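SWIM MEET OFFICIATING AND SCORING FOR SCHOOL STAFF
Handout 2: The meet itself
Tutor: Hawi Mersha

Handout 1 dealt with getting a team entered. I will assume you managed that, and that you now own a clipboard. What follows covers the running order, the jobs on deck, the ways a child can be disqualified while swimming perfectly well, and how the points get added up. Bring a pencil. Pens do not survive a pool deck.

1. The shape of a meet

Most school meets run to one of two patterns. In a dual meet, two schools share the lanes and everybody is home by dinner. In an invitational, anything from four schools upward turn up, the warm-up is a soup of elbows, and the last relay goes off when the parents have stopped speaking to each other.

The order of events is printed on the heat sheet. Learn to read one before you are handed it. Each line gives the event number, the heat, the lane, the swimmer, the school and the seed time. A seed time of NT means "no time," and the swimmer goes in an outside lane in an early heat. Coaches who enter their fastest freestyler as NT in the hope of a surprise get one, usually lane 1 and a face full of wash from the wall.

The practice heat sheet we use in class is from the Quintela Invitational, which had 179 swimmers and one working hair dryer. Keep your copy. We will need it again in section 4.

2. Who does what

Referee. Has the final word. Whistles the swimmers up with a series of short blasts, then one long blast to step onto the blocks (or into the water, for backstroke).

Starter. Takes over once the referee's arm is out. Says "Take your mark" in a level voice. Beginners bark it, and half the under-12s fall in.

Stroke judge. Walks the side of the pool and watches for illegal strokes. Does not cheer. This is harder than it sounds if your own school is in lane 4.

Turn judge. Stands at the end of the lane and watches the touch and the push-off. You will get wet. Wear shoes that have already given up.

Timers. Two to a lane where you can find them. Start on the flash of the strobe and leave the sound alone, as light reaches you first. Stop when any part of the swimmer touches the wall. Look down at the wall, over the edge, with your toes where you may regret having them.

Clerk of course. Gets the right children behind the right blocks in the right order. Zulmira Correia did this for eleven-and-unders at our last three meets and writes the event, heat and lane on each child's arm in marker. Copy her. Paper cards end up in goggles, swimsuits and, once, a sandwich.

3. Disqualifications you will actually see

Breaststroke: one hand touching before the other at the turn; hands touching one on top of the other; a flutter kick when tired. The touch must be with both hands, separated, at the same time. They need not be level.

Butterfly: arms recovering under the water; alternating kick; same two-hand touch as above. By the last ten yards of a 100, what you are watching may be closer to a request for help. It is still legal if the arms come over together.

Backstroke: rolling past the vertical onto the front and then gliding or kicking into the wall. A continuous turning action is fine. Having a look round first is what gets them.

Freestyle: very little. They can swim it any way they like, including badly. Walking on the bottom is out, as is pulling on the lane line. Standing still to fix goggles is allowed, though it rarely helps.

Relays: the outgoing swimmer's feet leave the block before the incoming swimmer touches. Watch the feet first, then look down for the touch. If the touch has already happened when you look, say nothing and write nothing.

If you see an infraction, raise one hand straight up at once. A hand raised twenty seconds later, after a conversation, is a grudge. Fill in the slip with event, heat, lane and what you saw. "Bad turn" is not what you saw. "Left hand touched first, right hand did not touch" is.

The benefit of the doubt goes to the swimmer. Always, including when it is Dumaseck's swimmer.

4. Scoring

For the practice meet we score six places: 7, 5, 4, 3, 2, 1. Relays count double. Ties share the points for the tied places, so two swimmers tied for second take (5 + 4) divided by two, 4.5 each, and the next one in is fourth.

Worked case. In the girls' 50 breaststroke, Quintela finish first and fourth, Dumaseck second and third, Biltico fifth and sixth.

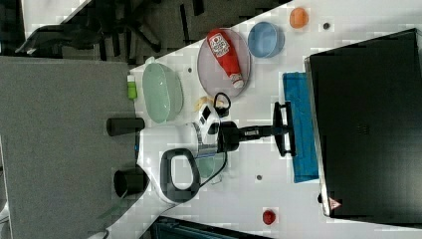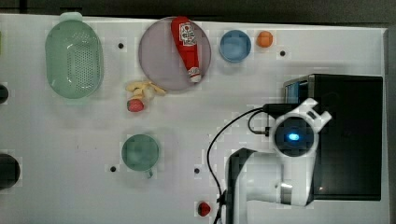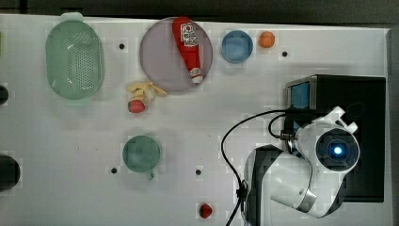
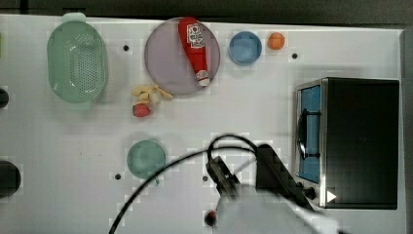 Quintela score 7 + 3 = 10. Dumaseck score 5 + 4 = 9. Biltico score 2 + 1 = 3. Check the total: 22 for any individual event with six finishers, tie or no tie. If your column does not come to 22, find the mistake now, while it is small. At the end of the Quintela meet the three columns summed to 1,467 on one sheet and something else on the other, and Tobiloba Idahosa and I were still there when the lights went off on their timer.

When a swimmer is disqualified, everyone behind moves up one place. Change the places first and the points second. People who try to do both in one go are the reason the pencil has an eraser.

5. Before next class

Read sections 2 and 3 again. Score the first eight events on the practice heat sheet by hand. The spreadsheet is banned until you have done it once the slow way.

Yeshi Mekonnen will bring the stopwatches. Poolside session starts at 4:30 p.m., so be changed by then. We will each time six swimmers and compare. A spread of two tenths between timers is normal. A spread of two seconds means one of you was talking.

Anyone who still needs the rule booklet should ask Ilídio Cardoso, who has the spares in the swim office, under the kickboards.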